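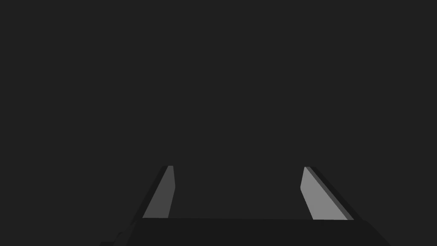 Enon library to stay open later on weeknights

The public library in Enon will stay open until 9 p.m. on weeknights starting in April 2025, two hours later than it closes now. The town council approved the change at its last meeting and set aside money for the extra staff time through the end of the year.

12 shares | 7 comments

Library director Nii Sowah told the council that the building is busiest in the last hour before closing, mostly with high school students and people who come in after work. A survey the library ran in December drew 1250 replies, and later hours was the most common request, ahead of more parking and a larger children's room.

"People get off the bus, walk over here and have half an hour before we start turning off lights," Sowah said. "That was the complaint we heard most."

The study rooms on the second floor can be booked for up to two hours at a time, and the limit will stay the same under the new schedule. The front desk will handle checkouts, returns and library cards until closing. The local history room will still close at 5 p.m., and the hours on weekends do not change.

Part of the evening time will go to a homework help program run with Tutorier, a tutoring group that already works in two of the town's schools. Sessions last 45 minutes and are free for students in grades six through 12. There is room for 29 students a night, and sign-up is at the front desk or by phone. Parents do not have to stay, but students in grade six need a signed form.

Council members had questions about the cost of heating and security. Sowah said the heat already runs into the evening for the cleaning crew, and that one guard would move to a later shift. The vote in favor was unanimous.

Riders on the Mensah Street bus should note that the last bus toward downtown leaves the library stop at 8:48 p.m. – before the new closing time. The town has asked the bus company for a later run but has not had an answer.

The council will look at attendance numbers again in December before deciding whether to keep the longer hours next year. Comments can be left in the box by the main entrance or sent to the director's office.

Share this story | 7 comments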